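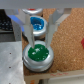
Can a machine do shop chores yet? I pack parts for a living, so I get asked this a lot. Short thread.

Putting small round tins back where they belong is a chore. It takes me a few seconds a tin and I don't think about it. For an arm with two fingers it's a real job. The tins are shiny, they're round, and they stand close together.

Shewit Moges at Coltard let me see her log for January. 3,384 tries at picking up a tin, 2,442 good ones. She counts it as good if the tin comes up level and gets set down without a spill.

That's a bit over 72 percent. If I dropped more than one tin in four I'd be sent home.

Most of the misses were the fingers landing on the rim of the tin next door. Color helps some. A green tin beside a blue one is easier for the software to tell apart than two greens.

Sándor Pálfi runs the night shift at Illés and he doesn't mind the misses. His point is that the arm can work from closing time until 8 in the morning and a slow job still gets finished. Fair, as long as the misses don't end up on the floor.

Spills are the part I'd want solved first. An arm that tips over a tin of glitter has made more work than it saved. Sweeping glitter is a chore too, and I haven't seen a machine do that one well.

So for sorting tins, I'd say partly, with a person in the building. For laundry and dishes, I'm still doing mine on Sunday.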